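Tuesday, physio again

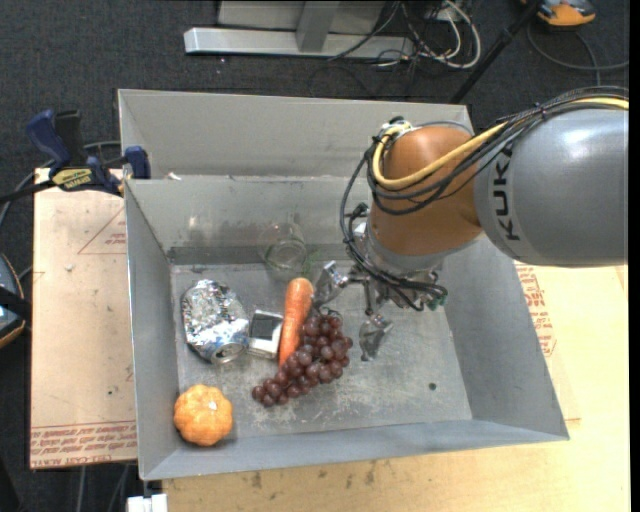
KUKA arm over the big grey bin.

Second visit to the back clinic at Komow. The surgeon's letter runs to two pages and says, in effect, that my lowest disc has retired before me. No operation yet. I am to do pelvic tilts on the bedroom floor twice a day, watched by the cat, and keep off ladders until December.

The Leka brace cost 358 and creaks when I reach for the marmalade. The waiting room has one good chair and I didn't get it. Managed 850 steps home before the left leg began complaining. Had soup.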